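Visit to the Endale store and packing room, May

We got to Endale a little before nine and the shutters on the loading side were already up. The visit had been set up through Forby, who supply the shelving and trolleys, and there were enough of us that we had to split into two groups. My group did the back of the building first and the shop floor second.

The back is one long room with a concrete floor painted grey. Rice, flour and lentils come in by the sack and are weighed down into smaller bags on a bench along the far wall. The bench scale is checked every morning with a set of brass weights kept in a biscuit tin. Bags are heat sealed, labelled by hand and put in crates of 26, the number that fits without the top row getting squashed. We were told the room turns out more than 2,000 bags on a busy day, and less than half of that in the week after a holiday.

Cleaning products are kept apart from food the whole way through. They have their own door, their own trolleys with a strip of yellow tape on the handle, and their own corner of the storeroom behind a wire partition. The smell gets into flour quickly if the two are stored together, and Endale lost 66 sacks that way in its first year. The partition went up the following month.

The stock system is called Plellitov. It runs on an old desktop beside the goods-in door and prints a picking list twice a day. It is slow, and the colour printer has been out of magenta for ages, but the staff seemed happy enough with it. Florkirus, the smaller branch across the river, still does the same job on paper and sends its sheets over at closing time.

After tea we went through to the shop. The aisles are narrow, and two people with baskets have to turn sideways to get past each other. Dry goods are nearest the door, then oil and tinned food, then soap and laundry at the far end where the light is poorer. Our guide said laundry is the hardest section to keep neat. Bottles and boxes stand up by themselves, but pouches slump as soon as the one beside them is taken.

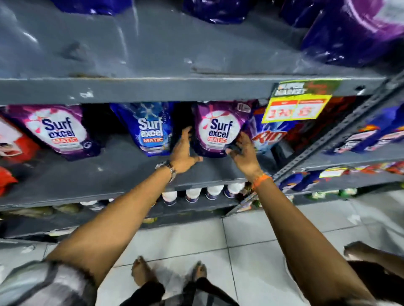

The usual fix is to work along the shelf from one end, stand each pouch square on its base and close up the gaps with the next one from behind. Pouches for washing machines are meant to be grouped by type, though customers compare them and put them back wherever there's room. The section gets straightened at opening, again after lunch and once more before the lights go off.

Prices are on paper slips along the shelf edge, about half of them handwritten. A new label printer is on order.

We finished at the checkout, which has two tills and one working card reader. There is parking for six cars at the side. The next visit is to Florkirus, and anyone coming should bring closed shoes, as the yard there is gravel and floods after rain.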